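Dedton Shield

The Dedton Shield is an amateur soccer tournament played every March in the river town of Dedton. It is one of the liveliest dates in the local soccer year, with five clubs meeting in a single round-robin and no final. The team on top of the table takes the shield, and a tie on points is settled by goals scored, a rule that has produced some wonderfully reckless afternoons.

History

The tournament grew out of a friendly between Aguiar and Undier, two neighborhood sides that shared a field and rarely agreed on anything else. Their first meeting drew nearly 200 people. Joltport joined the following season and brought a fast, direct style that the older clubs took years to figure out. The record crowd is 2651, set when Aguiar came from three goals down to beat Joltport with a header in stoppage time. The field has held 2000 ever since the east bank was fenced off, and it still fills up early for the Undier match.

Traditions

The shield itself is handed over at the supper after the last game, a noisy and much-loved part of the event. Players from all the clubs sit mixed together, and the winning captain serves the first helping of fish stew. Plain white is the tradition at the table, and the large, rounded white piece shown close up, most likely a bowl or dish, is in keeping with it. Songs follow, with Undier always singing last. 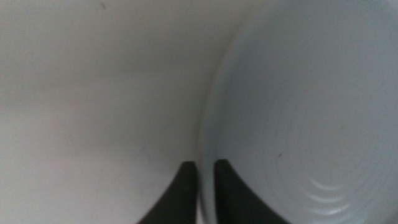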